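Section 3. Setting Up the Narent Label Station

Read this section through once before you start. You will need the parts from Carton 2, a flat screwdriver, and a clean, lint-free cloth. Plan on doing the work in one go, as the printer has to stay open for the middle steps.

The instructions apply to the desktop model with the Layug feed tray. If your unit has the older side-loading tray, use the supplement packed with it and come back here at 3.4.

3.1 Choosing a place

Put the printer on a level surface that doesn't shake when someone leans on it. Leave enough room at the back for the power cord to hang without a sharp bend, and enough room in front for the lid to swing all the way up.

Keep the printer out of direct sunlight. Label stock left in the sun curls at the edges, and curled stock jams.

CAUTION: Do not plug in the printer until step 7 of 3.2 is done.

3.2 Loading the label roll

1. Press the two gray tabs on the sides of the lid and raise it until it stays up by itself.

2. Take the roll out of its bag. Peel off the tape holding the loose end and throw away the first full turn of labels. The glue on the outer turn picks up dust in shipping.

3. Slide the roll onto the spindle with the labels facing up as they come off the top. If the roll has a colored stripe on its core, the stripe goes on the left.

4. Push the roll guides in from both sides until they just touch the roll. It should still turn freely with one finger.

5. Feed the loose end under the paper sensor and over the black roller. Pull out enough to cover the front lip of the printer.

6. Wipe the print head with the dry cloth, moving in one direction only. Don't use water or glass cleaner. Alcohol wipes are fine if you let the head dry for 4 minutes afterward.

7. Lower the lid and press down on both sides until you hear two clicks. One click means the lid is only half shut, and the printer will show a steady red light when it is turned on.

NOTE: Do not touch the print head with bare fingers. Skin oil leaves a pale line down every label.

3.3 First power-on

1. Plug the cord into the back of the printer first, then into the wall.

2. Hold the power button until the light turns green. The printer feeds three blank labels to find the gap between them.

3. Tear off the blanks and press Feed once. A single label should come out and stop with its edge even with the cutter.

4. If the label stops short or runs over, open the lid and check the guides. Loose guides are the usual cause -- a damaged sensor is rare.

3.4 Entering the station code

Each printer needs a station code so its labels can be told apart from those of other printers on the same account.

1. Open the Cletano program on your computer and choose Stations, then Add.

2. Type the code on the card that came in Carton 2. If the card is missing, type 991 for the time being. You can change it later under Stations, then Edit.

3. Choose the label size that matches your roll and click Save.

4. Print a test label. Check that the code appears in the top right corner and that the bars are dark and even from end to end.

3.5 Labeling storage bins

Most Prornirska labels end up on storage bins, and most calls about labels falling off come down to the surface they were put on.

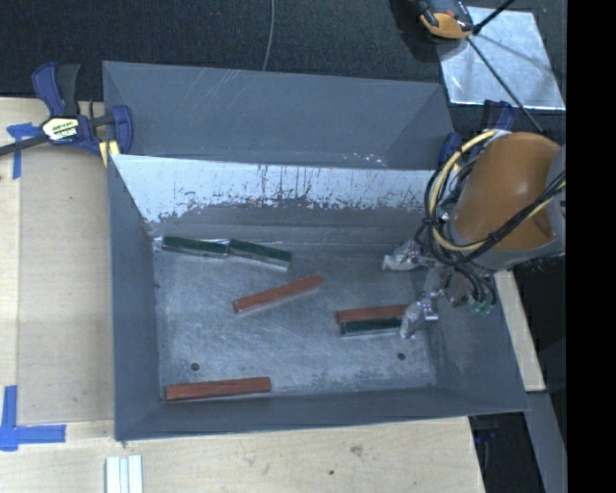
Use the standard paper roll for cardboard and smooth plastic. For metal, use the roll marked M, which has a stronger glue and a thicker face. Scraped or chipped surfaces hold a label poorly, so pick a smooth spot on an outside wall.

1. Wipe the spot clean and let it dry fully.

2. Set one edge of the label down first, then smooth the rest outward with your thumb.

3. Press on the corners for a slow count of ten.

4. Leave the label alone overnight before you stack the bins or slide them along a shelf.

To remove an old label, warm it with a hair dryer on low and lift from one corner. Put the new label on bare surface. Two layers peel together.

CAUTION: Do not use the M roll on painted wood. The glue can lift the paint.

Spare rolls keep for two years in a closed bag at room temperature. To order more or to replace a missing code card, write to Alfredo Policarpio in Parts and give the model number from the underside of the printer.

Section 4 covers label layouts and printing in batches.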